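Womthorpe open day: a kitchen, a drying rack and a lot of promises

Furnora has been telling people for a year that its Vatby kitchen will change the way we wash up. I have owned three fitted kitchens and none of them changed the way I did anything, so I went to the October open day at the Womthorpe works with low hopes and a tape measure.

You get the tour first. It takes in the cutting hall (loud), the edging line (louder) and a corridor of door fronts in whites I couldn't tell apart. Then you are let into the demonstration kitchen, where most of the afternoon is spent. The Vatby in this size starts at 1,485 pounds before worktops, sink, tap, appliances or fitting, so I'm not sure what it does include. Doors, I suppose.

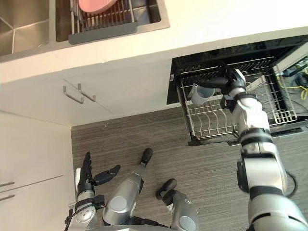
The dishwasher is where Furnora thinks it has been clever. The idea is that it sits close to the sink so you can scrape, rinse and load without dripping over the floor. Fine, but my mother's kitchen did that and she never got a brochure out of it. With the lower rack pulled out you lose the floor you'd want to stand on, and a grey cup lying on its side among the wires was hardly a test of how much it holds. I wanted to see a roasting tin go in. I asked, and was told that pans were "covered in the literature". They are not. The literature has a drawing of a wine glass.

The rack itself is ordinary wire with upright tines for plates. I have no complaint about it and no praise either. I'd want to know how the coating holds up after 2 years, and the man giving the talk wouldn't be drawn on that.

He was better on the worktop. It's plain white and smooth, and he admitted when pressed that turmeric will mark it. White front, white top, white doors. Lovely for an afternoon. I have teenagers.

After the talk there were eight stops on a printed sheet, most of them to do with hinges. I did five and skipped to the tea. 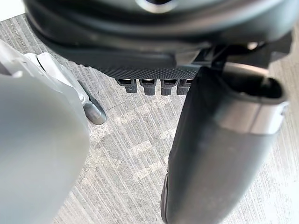 The sink end

A double sink is the one thing in the Vatby I would pay for. You can leave the drying rack in one basin and still have the other free for washing, and the water goes down the plughole instead of pooling under a tray on the side. You do give up half your sink to do it, and the talk went past that rather quickly.

Grabner, who supply the taps for this range, had their own leaflet on the windowsill by the tea urn. It was all finishes. I couldn't find a word in it about replacement washers.
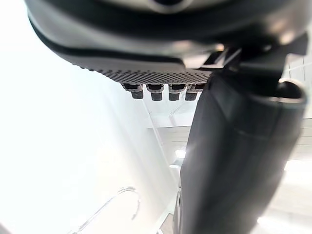

Open day at Womthorpe, October.

I went back to the kitchen around four, when the crowd had thinned and you could get near the cupboards. The bar handles are decent and easy to grab, though I caught my jumper on one, and with two to a unit I'd be doing that daily. The splashback is white marble with a faint grey vein. I asked whether it came with the kitchen. It is an extra.

So is the power strip on the wall, which I liked more than I expected to. Plenty of sockets, up where you can reach them. The cable trailing down from it spoils the look a bit, and I'd want it tidied away before I handed over any money.
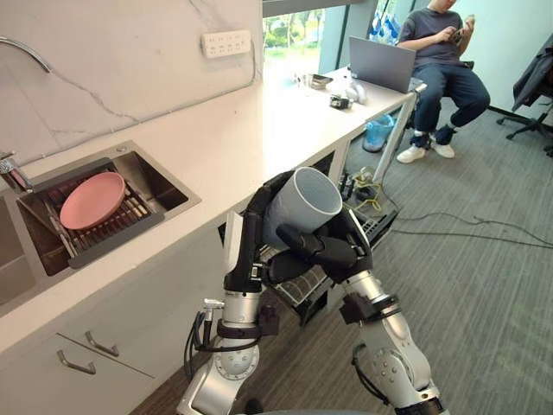 Lamduan Sukprasert wrote to me afterwards to say I was being unfair about the double sink. She has had one for years, keeps the rack in it all the time and has never missed the second basin, but she agreed that the price list needs a proper total at the bottom. Mine is still on the fridge with the extras added up in biro. I've asked Womthorpe for a written quote including fitting and am waiting to hear.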